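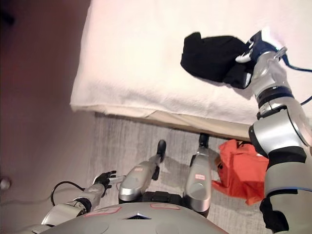
What temperature should I use for black cotton so that it stays black?

Cold, or 30 degrees at most, turned inside out, on the shortest program that still gets it clean.

Laundry and Fabric Care > Colors and Dyeing
Thread: Black clothes turning gray, and one pair of pants I want to dye

yara_m
The question on top is the one I asked in the short questions section, and I thank the person who answered it. I was told to open a proper thread for the rest, so I am doing this now.

I wear black for work, almost only black, because I play viola in a small orchestra and teach on the other days. I have five black tops, two long skirts, and a pair of cotton pants which I like very much. After one year the pants are the color of a pencil. The tops are better but there is a brown shade under the arms and at the collar.

My machine is a Stovari, a small front loader that came with the apartment. The cotton program takes 89 minutes and I cannot make it shorter, only change the temperature and the spin. There is also a "mixed" program and a "delicate" one. I used cotton 40 for everything until last month.

My questions are these:
Is the long program the problem, or the temperature?
Is special detergent for black clothes worth the money?
Can I dye the pants at home, in a pot, without ruining the pot?

Please excuse if my English is sometimes too formal. I learned it from old books.
Yara

gray_socks_again
Your English is fine. The long program is most of your problem in my opinion. What you see as "faded" is often not lost dye, it's the surface of the cotton getting rubbed up. Tiny fibers stand up and they catch the light, so it looks gray. Look at the seams and the knees. If those are lighter than the rest, it's rubbing.

Use delicate. Don't overfill, don't underfill either. And turn everything inside out, I know you already got told.

tamer.nseir
I agree about the rubbing but not completely. I worked six years in a hotel laundry and we had black uniforms for the restaurant people. The waiters' pants became gray at the thighs, where the tray cloth and the hand are always touching, so this is rubbing from wearing. But the shirts became gray everywhere in the same way, and this was from detergent. The white powder we used had bleach in it. When the supervisor changed to a liquid for colors, the next set of shirts stayed good for much longer.

So my first question for Yara is which detergent you use. Powder or liquid?

yara_m
Powder, in a big box, for white and color together. It says "brilliant" on it.

tamer.nseir
Then I would begin with this. Many powders for white laundry have oxygen bleach. It is good for towels and sheets. Keep the box for your bedding and buy a liquid for colors for the black things. It does not have to say "black" on it.

Rasha H
Sorry but I disagree on the last sentence. I use Pikeo Black and I see a difference. I have two identical cardigans, one I wash with Pikeo and the other my sister washes with normal color liquid, and mine is darker. We put them side by side at my mother's house in July.

gray_socks_again
Does your sister wear hers the same amount? Does she hang it in the sun? One cardigan each is not much of a test.

Rasha H
She wears it more, I admit. And she has a balcony. But I still believe my eyes.

majdi_h
The sun is a bigger thing than people think. In my parents' home everything was dried on the roof, it was dry in one hour, and all black shirts had a line across the middle where they were folded over the rope. The line was lighter on top. After that my mother hung the black ones from inside the stairs, where there is air but no sun.

If you dry on a rack, put it away from the window. And if you have no choice, inside out again, so the sun works on the wrong side.

Rasha Dabbas
Two Rashas in one thread, I will sign with my full name so there is no confusion.

I am a seamstress and I do some dyeing, so I will take the third question. The answer depends on three things: what the pants are made of, what the thread is made of, and how even you need the result.

Please look at the label inside. If it says 100% cotton, or cotton with a little elastane, home dye will take well. If there is polyester, the polyester part will not take the dye and you will get a dark gray at best. The sewing thread is nearly always polyester, so if it was black it will stay as it is, and if it was another color it will show. In your case the thread is probably black, so no problem.

For the evenness: pants that have faded at the knees will be a little uneven after dyeing as well. Less than now, but you will still find the place if you look for it.

yara_m
Thank you so much, this is very clear. The label says 98% cotton, 2% elastane. I have weighed them on the kitchen scale because the dye I found, Saithong Deep Black, says one packet is for 500 grams of dry fabric. My pants are 494 grams. Is it too near to the limit? Should I buy two packets?

Rasha Dabbas
For black I always take more than the packet says. With blue or red the amount on the packet is usually right, but black at the limit comes out like charcoal, or sometimes a bit green or purple. Buy two and use both.

I have not used Saithong, so please read if it is the kind you cook on the stove or the kind you put in warm water with salt and soda. They are different dyes and the instructions are not exchangeable.

yara_m
It is the kind with salt and soda. The water must be 40 degrees, so there is no stove at all. The shop in Clellgate sells the soda separately.

gray_socks_again
Then your pot is safe because you don't need a pot. Use a plastic bucket. Big enough that the pants can move around. If they're crammed in you get blotches.

Rasha Dabbas
Correct. And do not use the bucket for food afterward. Some more points, in the order you will need them:

Wash the pants first, with no softener, and leave them wet. Wet fabric takes the dye more evenly.

Dissolve the powder in a small amount of warm water before it goes into the bucket. If you put it in dry you will have dots.

Stir all the time for the first ten minutes, then every few minutes. This is boring, and it is the part people skip.

The soda comes in later, and not directly on the fabric. Pull the pants to one side, pour it in dissolved, stir again.

Rinse cold until the water is almost clear, then warm, then wash alone one time. The first three or four washes after, only with other black things.

majdi_h
Gloves! I did this with my bare hands when I was a student and I went to an oral exam with blue-black fingernails. The professor asked if I was a mechanic.

tamer.nseir
Can she not do it in the machine? We had it done in machines, but outside, by a company.

Rasha Dabbas
There are dyes for the machine and they give the most even result. But Yara's machine belongs to the apartment, and sometimes there is color left in the rubber of the door. I would not risk the deposit for one pair of pants.

yara_m
I will do the bucket. I also would not like to explain it to the landlady.

May I go back to the brown shade under the arms? Nobody wrote about this. Is it also fading?

gray_socks_again
Deodorant plus sweat plus whatever finish is on the fabric. Black dye is often a mix and one part goes before the others, so you see the brown that's left.

Rasha H
I would say it is deposit and not fading. I soak mine in water with white vinegar before the wash, half an hour, and then it looks much better. If the color was gone the vinegar could not bring it back.

gray_socks_again
Could be both. Try the vinegar on one top, it's cheap. Just don't do it on anything with elastic every week, I think it's hard on the elastic over time. And rinse it well before the detergent goes in.

tamer.nseir
We did not use vinegar, but we had a problem with deposit from too much detergent. It looks like a white or brown cloud on black, and it feels a bit stiff. Yara, how much powder do you put?

yara_m
One full cup, the cup from the box.

tamer.nseir
This is a lot for a small machine. Look on the back, there is a table for water hardness and load. I think you will find that you need half.

yara_m
You are right, it is written there. Half a cup for medium water. I have used double for one year. I feel a little ashamed.

majdi_h
My wife says everybody uses the full cup. That is why they give the cup.

What about spin? Mine goes to 1400 and I always wondered if it makes creases in the black things that then turn gray.

gray_socks_again
It can. Hard creases rub. I spin darks at 800 and hang them up right away while they're heavy. Takes longer to dry but they need less ironing, and ironing black cotton on the right side gives you that shiny look. Iron inside out or with a cloth in between.

Rasha H
I never spin under 1200. With 800 it is dripping on my floor, and in winter it smells before it is dry. For me a crease is better than a smell.

gray_socks_again
Depends on your place I guess. Mine is dry and warm.

yara_m
I write again after three weeks, because I do not like threads without an end.

The pants are dyed. I used both packets. The color is a real black in the evening light and perhaps a very dark blue in the morning at the window. The knees are a bit visible, exactly as Rasha Dabbas wrote. I forgot to stir for some minutes because of the telephone, and there is one cloud at the back of the left leg, as large as a coin. On the stage it will be behind the chair.

The tops: I soaked two of them in vinegar. One is nearly good again. The other one is still brown at the collar, so I suppose in that one the color has gone. I now use half a cup less of everything, a liquid for colors, the delicate program at 30, and spin 800. My rack is in the corridor.

I have not bought the Pikeo, sorry to the first Rasha. It costs about double here.

Rasha H
No problem! I will send you a photo of the cardigans next summer.

Rasha Dabbas
Very good result for a first time. The cloud can be made smaller if you dye again, but I would wait until they fade a second time and then do the whole thing.

majdi_h
Did you wear gloves?

yara_m
On the right hand there was a hole.

tamer.nseir
One more thing about the skirts, if they are the long ones with lining. The lining is often acetate or viscose and it can shrink when the outside does not. Check the label before you put them on delicate with the others. I would wash them by hand in the bath.

yara_m
The label on one skirt is cut out. The other says viscose for the lining. I will do both by hand, then. Is the same liquid good for this, or should it be something milder?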